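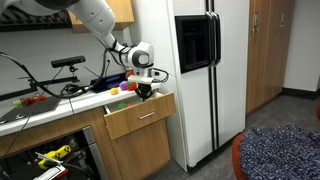
How to clear a small kitchen worktop into one drawer

I love this job. It takes 30 minutes with the kettle on, and the kitchen feels twice the size when you've finished. It works best in the sort of kitchen where bits and pieces migrate to the worktop and stay there — little soft toys, play food, whatever the last visitor put down.

You will need a drawer right under the worktop, a damp cloth, a dry cloth and a tray.

Step 1: Empty the drawer first

It's so tempting to start with the worktop, but do the drawer! Pull it out as far as it will go and lift everything onto the tray. Wipe the bottom, run the cloth into the back corners where the crumbs gather, then dry it. If the drawer sticks, rub a candle stub along the runners (wooden runners only, metal ones just want a wipe).

Step 2: Sort by size

Forget colour for now. Big soft things go in one group, small hard things in another. Small hard things roll to the back whenever the drawer opens, so they need a box or a shallow tub of their own. I use the lids from old Pramanik biscuit tins, and they fit beautifully.

Step 3: Fill from the back

Put the things you hardly touch at the back and the favourites at the front. Keep to a single layer. I know you can squash a plush tomato under a plush anything, but once there are two layers the bottom one gets forgotten, and children tip the lot out to find it.
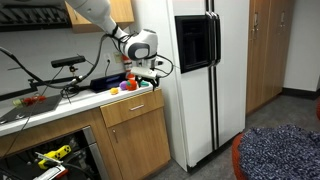

Debashish Munasinghe wrote in after I first put this up to say that he leaves 3 or 4 toys out on purpose, at the end of the worktop nearest the fridge, and swaps them over every month. His children put things away far more happily when they know something gets to stay out.

What a brilliant idea. I've tried it since and I'd add it as a proper step: choose your stay-outs before you start filling, and give them a definite patch of worktop.

Step 4: Check that it shuts

Close the drawer slowly with one hand flat on the front. If you feel anything catch, stop and open it again — forcing it is how the drawer front at our old place in Esstead came loose.

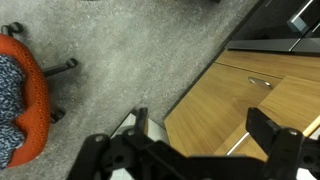

Then give the front a wipe, going along the grain, and do the handle too. Handles get horribly sticky underneath! A drop of washing-up liquid in warm water is plenty for sealed wood. Dry it straight away, especially along the bottom edge.

Step 5: Keep it going

Five minutes before tea is enough. Everything that isn't a stay-out goes in the drawer, and anything that won't fit goes in a bag for the Verkgate swap table. I take mine down in September.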